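2012-04-01

So I finally saw Wandness, and I've been walking around with it in my head for four days now. I went in knowing next to nothing (a friend had texted me the title and the word GO, which is how I like my recommendations) and came out too wound up to take the bus home.

It's a small film. A locksmith's widow takes over the shop in a river town called Sater, and over one long January she opens every safe and drawer her husband left shut. That's the whole plot, more or less! The first half hour is so quiet I could hear somebody unwrapping a mint three rows back. Then she gets to the second safe, and I stopped noticing anything else in the room.

I saw it at the Praseck, which has 700 seats and maybe the worst legroom in the state, and I love it anyway. They still run the curtain. They still play that scratchy waltz before the trailers. For this one they'd put it in the big room, and I was so glad, as the sound is half the movie. Keys, drawers, the river, a radio in another apartment. I want to see it again with my eyes shut.
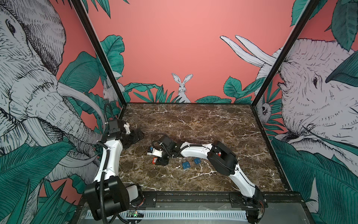
## What I liked, what I didn't

The lead is wonderful. She has this way of listening at a door with her whole back, and there's one shot — you'll know it — where she eats a pear over the sink and I teared up without any warning. The camera mostly leaves her alone, too. No swooping around, no big music cue telling me to get my tissues out.

I was less sold on the brother-in-law. He shows up with a suitcase and a speech, and after that he has another speech. I'd cut 20 minutes out of the middle and most of them would be his. The dinner scene in particular goes on until everybody at the table looks as tired as I was.

And the ending! I won't spoil it, but I've changed my mind about it twice. On the night I thought it was a cheat. By breakfast I'd decided she knew all along what was in the last drawer, and now I want to check the early scenes to see if I'm right. If you've seen it, please come argue with me in the comments.

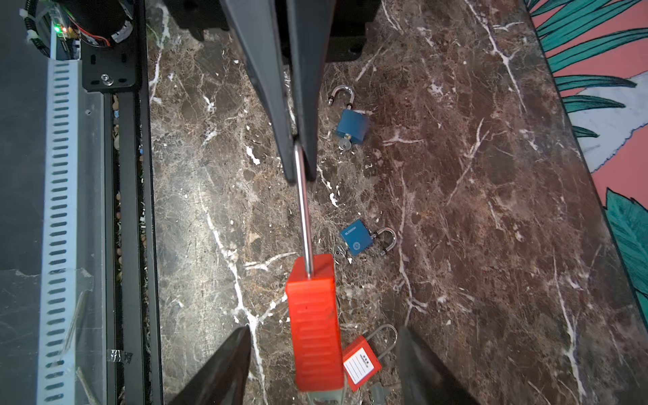 *Padlocks on the marble.*

Next up is Dwivedi, the boxing documentary, if the Praseck holds it over another week. I missed it the first time around and I've been sulking ever since.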